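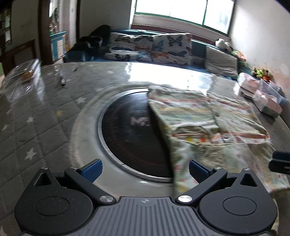 De : Dalal Daher
À : liste Gridirby
Date : 2 février 2023
Objet : Re: [gridirby] Nappe matelassée sous plastique, et les torchons dans tout ça ?

Bonjour Hélène, bonjour à toute la liste,

Pardon de répondre avec tant de retard, j'avais commencé un message, puis le téléphone a sonné, puis le brouillon a disparu je ne sais où (je soupçonne mon petit-neveu, qui « range » ma boîte à chaque visite), et voilà que je recommence tout. Je remets d'abord ton message pour celles et ceux qui l'auraient manqué :

> Chers tous,
> J'ai hérité de ma tante une grande table qui occupe la moitié de mon séjour, et comme je n'ai pas d'autre pièce, tout s'y fait : les repas, le courrier, la couture, les médicaments, les devoirs de la petite. Je voudrais y mettre du tissu, parce que le bois nu me donne le cafard en hiver, mais j'ai peur des taches. On m'a conseillé une nappe matelassée avec un plastique transparent dessus. Est-ce que quelqu'un a ça chez soi ? Est-ce que ça ne colle pas aux bras, l'été ? Et surtout, comment lavez-vous le matelassé, à combien de degrés ?
> Deuxième question, un peu bête : où mettez-vous le torchon en cours ? Chez moi il voyage de chaise en chaise et je le cherche toute la journée.
> Merci d'avance, et bonne année à ceux que je n'ai pas encore salués.
> Hélène

Ta deuxième question n'est pas bête du tout, elle m'a même fait rire toute seule devant mon café, mais prenons les choses dans l'ordre, sinon je vais m'embrouiller.

Le matelassé, donc. J'en suis une vieille convertie ! Le mien est gris avec des petites étoiles blanches, et je l'ai choisi gris après avoir eu un blanc cassé qui m'a fait honte devant tout le monde au bout d'une saison. Le gris pardonne beaucoup, le café surtout. Le matelassage a aussi cet avantage que les assiettes font moins de bruit, ce que ma voisine du dessous apprécie, elle me l'a dit dans l'escalier sans que je lui demande rien. Je l'avais acheté chez Rizk, au métrage, et j'ai fait l'ourlet moi-même. Si tu couds à la machine, prends une aiguille un peu forte et desserre la pression du pied, sans quoi l'épaisseur du dessus avance moins vite que celle du dessous et ton bord finit en vague. J'ai décousu deux fois avant de comprendre.

Pour le lavage : à 30 degrés, essorage doux, et surtout pas de sèche-linge. La première fois je l'avais mis à 60 avec les draps, il est ressorti plus court d'une bonne largeur de main et tout gondolé entre les piqûres. Depuis je coupe toujours mes nappes un peu trop longues, je les lave une fois avant d'ourler, et je n'ai plus de mauvaise surprise. Il faut l'étendre à plat si tu peux, ou sur deux fils écartés. Sur un seul fil, la ouate garde le pli et tu l'auras en travers de la table pendant des semaines.

Le plastique transparent, maintenant. Oui, je le mets, et non, je ne reviendrai pas en arrière, même si ma sœur trouve que ça fait salle d'attente. Prends-le assez épais ! Le mince se plisse, se soulève aux coins et attrape les miettes par-dessous, c'est une misère. Le mien vient du rayon ménager de Wekalen, où on le coupe à la demande, et je leur ai fait recouper deux fois parce que j'avais mesuré avec un mètre de couturière tout détendu. Mesure avec un mètre rigide. Quand il arrive roulé, il ne veut rien savoir et remonte des deux bouts : laisse-le une journée à l'envers dans la pièce chauffée, avec des dictionnaires dessus, et il se calme.
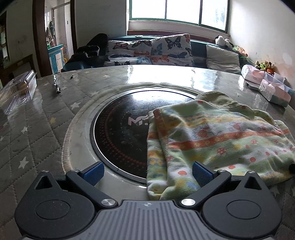 Photo : Dalal Daher, pour la liste Gridirby. Merci de ne pas la reprendre ailleurs sans demander.

Tu vois que la fenêtre se reflète dedans, c'est le seul vrai défaut que je lui trouve. En plein jour, quand je veux lire une lettre, je change de côté de table et voilà tout. Pour les bras qui collent, je ne vais pas te mentir, au mois d'août c'est désagréable. Je retire alors le plastique, je le roule autour d'un tube en carton (jamais plié, la pliure ne part plus) et je vis dangereusement avec le tissu seul jusqu'à la rentrée. Pour le nettoyer, une éponge, une goutte de liquide vaisselle, un chiffon sec derrière. Pas d'alcool, pas de poudre. J'ai essayé une fois le produit Ilik dont on avait tant parlé sur la liste, et j'ai eu un voile qui a mis des jours à partir, mais j'en avais peut-être versé trop, j'ai la main lourde.

Un détail qui compte : soulève le plastique de temps en temps pour laisser respirer le tissu. Si tu renverses de l'eau et qu'elle passe dessous par le bord, elle y reste, et ça sent vite le renfermé. Moi je le fais quand je change les draps, comme ça je n'ai pas à m'en souvenir.

Pour tout ce qui s'accumule sur la table, j'ai le même problème que toi, c'est la rançon de la pièce unique. J'ai fini par décider que le côté droit serait le côté des choses qui restent : la boîte de mouchoirs rose, le casier transparent pour les petites affaires. Le transparent, je le recommande à tout le monde, on voit ce qu'il y a dedans sans tout retourner. La gauche est censée rester libre, et tu peux constater que c'est une intention plus qu'un résultat ! Le panda et les autres peluches, eux, sont au bout, et je n'ai pas le cœur de les déménager. Quant aux coussins à papillons, plusieurs d'entre vous m'avaient demandé à quoi ils ressemblaient : les voilà sur le canapé, les bleu et orange. J'ai pris un canapé bleu-vert foncé pour le même motif que la nappe grise, et je trouve que les papillons le réveillent un peu.

Et le torchon ! Chez moi non plus il n'a pas de clou attitré. Il y a bien un crochet derrière la porte, posé exprès, que je n'utilise jamais parce qu'il faut faire quatre pas. Le rayé, avec ses pois rouges et ses petites fleurs, finit donc au milieu de la table, à moitié sur le rond, en boule le plus souvent. Au moins il est toujours au même endroit, et je le retrouve les yeux fermés. Si tu veux faire mieux que moi, une amie coud une bride en ruban à un coin de chaque torchon et l'accroche à un bouton vissé sous le plateau de la table, côté cuisine. On ne voit rien, on a juste à tendre la main. Je me promets de l'imiter depuis l'été dernier.

Pour le choix du torchon lui-même, méfie-toi des trop jolis, ceux qui sont imprimés serré : neufs, ils n'essuient rien. Deux ou trois lavages sans adoucissant et ils deviennent raisonnables. L'adoucissant, je l'ai banni pour tout ce qui doit boire l'eau, serviettes comprises, et je mets un fond de vinaigre blanc à la place. Là-dessus je sais que la liste est partagée, on s'était un peu échauffés sur ce sujet et je n'ai pas l'intention de rallumer la querelle, chacun fait comme il veut dans sa machine.

Dis-moi les dimensions de ta table, Hélène, il me reste un coupon du gris à étoiles, 79 cm de large. Ce sera trop étroit pour la couvrir, j'en ai peur, mais tu pourrais en tirer un chemin de table ou des sets, et avec les chutes une manique pour la petite si elle aime aider. Je te le poste volontiers, il dort dans l'armoire et ne me sert à rien.

Je vous embrasse tous, et je file, j'ai de la soupe sur le feu.

Dalal

P.-S. Pour celle qui cherchait le patron de la housse à boîte de mouchoirs : je l'ai retrouvé, mais il manque la page 14. Si quelqu'un l'a gardée, qu'il me la scanne, et je renverrai l'ensemble à toute la liste.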